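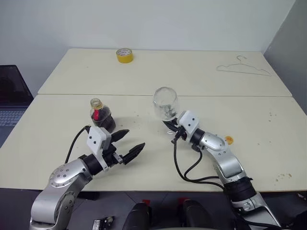 A two-arm workstation seen from the head camera. The right gripper holds a clear wine glass, and the left gripper is open and empty.

Stoltlow method

The Stoltlow method is a procedure in robot learning for teaching a two-arm robot to pour liquid from one container into another. It was developed at the Aoki laboratory in Ditirstead by Chun-hung Lu and Salma Soliman, and it is named after the building in which the first trials were done. Its main idea is to separate the grasping of the vessel from the control of the tilt, and to train the second part only on the last moments before the liquid starts to flow.

Background

Pouring was for a long time treated as one continuous movement. A human operator guided the arms through the whole task, from the first reach to the return of the containers, and a policy (the program which chooses the next motion of the robot) was trained on all the recorded steps with equal weight. In such recordings the reaching phase is long and the pouring phase is short. As a result the policy learns to reach very well, but it has few examples of the part where most mistakes happen.

Transparent vessels make a second difficulty. The wall of a glass reflects the lamps of the room and shows the things behind it in a bent form, so a depth camera often reports a hole or a wrong distance. Earlier groups covered the glass with tape or powder to avoid this. Lu considered that such a covering changes the task too much, because a glass in a kitchen or a restaurant is never covered.

Procedure

The method has two stages. In the first stage, one gripper takes the receiving vessel close to its stem or its lower part and brings it to a meeting position over the table. The other gripper takes the bottle. The meeting position is not fixed. It is selected from a set of 13 positions which both arms can reach without crossing their cables.

In the second stage the arms are no longer commanded separately. The controller uses only two values: the angle between the two vessels and the distance from the mouth of the bottle to the rim of the glass. Both vessels may tilt. This is a difference from most older systems, in which the glass stands upright on the table and only the bottle moves. Soliman took the idea from the way people pour beer — the glass leans toward the bottle and comes upright slowly while it fills.

The policy for the second stage receives the color image from the head camera and the forces measured at both wrists. It does not receive depth. The change of weight at the wrist which holds the glass is used as the signal for stopping.

Training data

The published training set contains 172 demonstrations, all of them performed by teleoperation on the same pair of arms. Each demonstration is divided by hand at the moment when the meeting position is reached. The second part is then sampled more often than the first during training. The authors tried several ratios and kept a ratio of 3 to 1. Higher ratios gave no clear improvement and made the approach of the arms less smooth.

Objects which have no role in the task were left on the table in many sessions, and their places were changed between the sessions. The intention was that the policy should not depend on a clean background. The same reasoning was applied to the table surface, which was wiped only at the end of the day.

Results

In the first evaluation the policy was tested on 17 combinations of bottle and glass which did not appear in training. It completed almost 13 of them by the scoring of the authors, who allowed half a point when some liquid fell outside but the glass was filled to the requested level. Wide bowls were easier than narrow ones. Most of the failures came from bottles with a small mouth, where the flow begins late and then suddenly.

A version trained without the force signal stopped too late in nearly all the trials with dark liquids. The authors had expected the opposite, as the level of a dark liquid is easy to see through clear glass. Their explanation is that the bottle and the gripper hide the level from the head camera when the two vessels are near each other.

Criticism and later work

The Gatau group repeated the experiment with a different pair of arms and reported that the dividing of demonstrations by hand is slow and depends on the person who does it. Two people in their study placed the division point differently in many recordings, and the policies trained on the two versions did not behave the same. Gatau therefore proposed to find the point automatically from the speed of the grippers. Lu later adopted this proposal, with a small change for the cases where one arm waits for the other.

It was also noted that the method assumes a firm hold on the glass. If the stem turns between the fingers, the angle used by the controller is no longer correct, and the method has no means to notice it. Soliman has described a correction based on the visible outline of the bowl — it works in even light but becomes unreliable near a window.

The method has not been tested with hot liquids or with carbonated drinks which produce much foam.

See also

Bimanual manipulation
Learning from demonstration
Perception of transparent objects

Page last updated in May
Filed under: Robot learning | Manipulation | Liquid handling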